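The snack drawer in our kitchen is the second one down, under the forks, and on 17th February it stopped opening. It went out the width of a hand and then something inside stood up and braced itself. I got it free with a spatula, which is now a slightly different shape.

I blame Tahmineh, who can't come back from a trip without a carrier bag of things for people to try. I also blame Malou, who buys two of anything at a register. My own contribution I put down to weather.

So out it all came, or at least the first load did, onto the gingham tablecloth. The yellow one, because the good one was in the wash, and because I have never been able to feel stern about anything laid out on yellow gingham. That was a tactical error. I had sat down intending to be ruthless and within a minute it looked like a picnic for somebody's dolls.

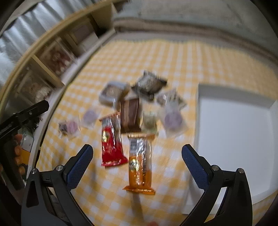
## What stayed

The bar in the orange wrapper stayed. So did the red one, on the grounds that they'd look lonely apart, and yes, I know how that sounds from a woman of my age with a mortgage.

The chocolate stayed without a hearing.

The little round cake in its plastic tray was harder. It's a cake with its own lid. It has better accommodation than I did in college. But it takes up the room of three sensible things and can't be stacked on, so it has moved to the shelf by the kettle, where I expect it to last until this evening.

## What went

Liudmyla took a bag of the second load for her desk at work. She says her office runs on wrapped sugar and resentment and she can only supply one of them herself.

Four kinds of hard candy went with her. I don't like hard candy. I've been storing it since November out of what I can only call manners.

## The new system

Bars go at the front, standing on end in an old loaf pan. Chocolate goes flat behind them. Anything small and slippery goes in a jar with a lid, so it can't get down the back and jam the runners again. Crackers are not snacks and live with the soup.

Tamara came by, opened the drawer, admired how smoothly it ran and asked where the cake was. Then she put a bag of ginger cookies from her coat pocket in beside the loaf pan, and I had to lean on the drawer a bit to get it shut.

I still need a new spatula.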